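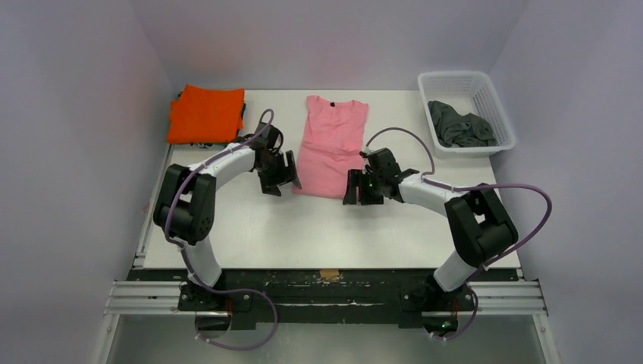
折好的橙色衣物、摊平的粉色T恤，以及还在篮子里的深灰色那件。

分类：生活方式 > 家居 > 衣物

最后更新：23/09/2021

叠衣服这件事，究竟值不值得

我家的衣柜里有一个抽屉，打开时总要用膝盖顶一下。抽屉里是T恤，按照某本收纳书的教法竖着排过，像档案一样。那是一月的事。到了二月，竖着的倒了一半，剩下的一半被我抽来抽去，领口都翻在外面。

所以编辑让我写一篇关于叠衣服的稿子时，我先问她，能不能得出“不必叠”的结论。她说可以，但要我先认真叠上一阵子。

我去找了Lwazi Masilela。他在一家叫Marko的洗衣店做了多年整烫，后来在社区教室开课，教人打理衣物，每堂课两小时。我原本以为会听到一套关于“生活秩序”的说法，结果他开口讲的是桌子。

“在床上叠，怎么叠都歪。”他说，“床是软的，你一压，布就跑。”

他要一张硬的、浅色的台面，高度到胯骨。衣服先整件摊开，领口朝远处，下摆朝自己，用手掌从中间往两侧推。推平这一步占去大半时间，真正折起来只要几下。我回家试了，餐桌确实比床好用，不过吃饭前得全部收走，这一点他没有提。

市面上卖的工具我也试了一些。Listo的折衣板是几块用铰链连起来的塑料片，衣服放上去，左一翻，右一翻，下面再一翻，出来一个四四方方的长方形。包装上写着能把叠衣时间缩短“最多5倍”。我掐着手机计时，头几件比徒手还慢，因为总要把板子的边和肩线对齐。熟练之后快了一点，离5倍还远得很。板子本身又没有地方放，最后立在冰箱旁边，替我接了几天灰。

Willey的分隔盒稍微好些。它不教你怎么叠，只是把抽屉切成小格，让叠好的东西不容易倒。问题在于格子的宽度是固定的，我丈夫的T恤要多折一道才塞得进去，拿出来时胸口正中有一条横褶，像被信封夹过。Kravets也出了类似的布面款，能压扁，边也软，衣服一多就往外鼓。

我问Masilela，折成正方形和折成长方形到底有没有差别。他想了想，说有，但主要看柜子。深柜适合长条，浅抽屉适合小块，开放的搁板适合叠成一摞，边角对齐，看着舒服。至于网上流传的某种折法能让布料“呼吸”，他没有听过，我也没有查到像样的依据。

他在意的反而是篮子。晾干的衣服从架子上收下来，揉成一团扔进洗衣篮，一放就是几天，这时候压出来的褶比任何折法造成的都要深。带孔的塑料篮透气，可透气归透气，团着的衣服照样会皱。他的建议是收的时候顺手抖一下，横着搭在篮沿上，当天叠完。

当天叠完，这四个字说起来轻巧。我做了两周，前一周勉强做到，后一周有一晚实在太累，篮子就留在了客厅角落。第二天早上，女儿直接从里面翻出一件来穿，套上就走，校门口的老师大概也没有看出什么不同。

那天我重新想了想哪些东西值得叠。衬衫和裙子我一向挂着。袜子配成对就够了，卷不卷随意。内衣放进盒子里盖上，没有人会去检查。毛衣必须叠，挂着肩膀会顶出两个包，这是我用一件不便宜的开衫换来的教训。牛仔裤对折一次，搭在横杆上也行。剩下的就是T恤，全家数量最多，也最不肯听话。

T恤的折法，我最后留下的是最笨的一种：领口朝外摊平，两侧往中间收，袖子跟着折进去，再从下往上对折。深浅颜色我不分，叠好的直接摞在台面一角，浅的压着深的，等叠完一起搬走。边角不齐的地方用手掌拍一拍，拍完仍然不齐，就算了。

收纳博主喜欢展示打开抽屉的那一刻：整整齐齐，颜色由浅到深。我很想看看同一个抽屉在周四早上七点半的样子，那时有人正急着找那件印着恐龙的。

折衣板已经送给了楼下邻居，她说会用。分隔盒留了下来，装的是充电线和电池，宽度刚刚好。T恤还在原来的抽屉里，少放了一些，膝盖暂时用不上了。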